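Student Projects > Simulated arms

Pick script gets the angle right on short sticks and wrong on long ones

Lena Witkowska
Posted in March, 3 replies

I'm in the second year at Skirkden and our group project is a sorting task in Oltar. It's a six-jointed arm on a table with small coloured sticks and two tiny blue blocks, and the script has to pick up each stick and put it in its own place at the empty end of the table. We have not got as far as the putting down.

The script takes a view from the wrist, finds each colour, fits a box to it and uses the long side of the box as the angle of the stick. Then the wrist turns so the fingers close across the stick.
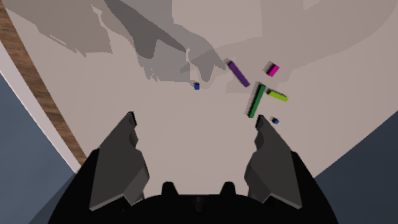

Wrist view, fingers open, before the script picks a target.

It's fine on the magenta and the yellow-green. On the green and the purple the wrist ends up turned too far and one finger comes down on top of the stick. I ran it 400 times overnight with the sticks dropped in random positions and nearly all the failures were those two colours.

The arm moves to a point above the group first, waits, then goes down in a straight line. 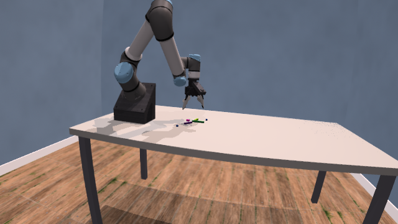 Open gripper above the pieces, from the side of the table.

I have checked the obvious things. The fingers open wide enough, the table height is correct, and the target position is close to the middle of the stick every time. It's only the angle. The mark scheme wants 90 per cent of picks to work and we are well short of that.

My partner thinks the physics is pushing the stick round as the fingers arrive. I don't think so, as the angle printed in the log is already wrong before the arm goes down.

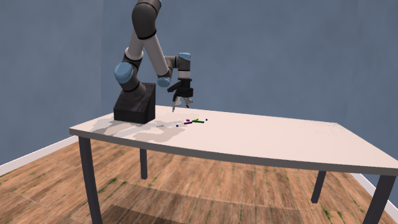 The colour limits were set by hand from one picture and we haven't changed them. We have tried a slower descent and a longer wait at the top and neither made any difference. Any ideas on what to look at next would be welcome.

Chambi
Have you tried turning the friction up? We had sticks slipping all over the place last year and that sorted it.

Tollier
Friction won't change a number that's wrong in the log before anything is touched.

I would look at the colour mask. Save it as a black and white picture and open it. In your wrist view the sides of the sticks are almost black and only the top face has proper colour. If your lower brightness limit is letting in part of the side, the box is fitted to the top face plus a bit of the side, and it comes out skewed. The purple is dark to begin with, so the limits there are probably the loosest. You may also be picking up a piece of shadow.

Two things to try:
Raise the lower brightness limit for green and purple until only the top face is left in the mask.
Throw away everything except the largest patch of each colour before you fit the box.

Also check that you are measuring the angle the same way for every stick. Some box fitting functions swap the long and short sides past a certain tilt, and then you get an answer that is 90 degrees out. That would be a much bigger error than the one you describe, but it's worth a line in the log.

Lena Witkowska
Thank you. Saved the masks this morning and the green one had a strip of the dark side in it all the way along. The purple had the side and a lump of shadow as well. I've raised both limits and kept only the largest patch. 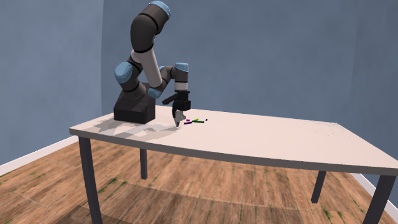

I've started another run, 700 picks this time, and the angles in the log look sensible so far. Purple is still out by a few degrees now and then. I'll post the script once the run has finished and I've taken my partner's test code out of it.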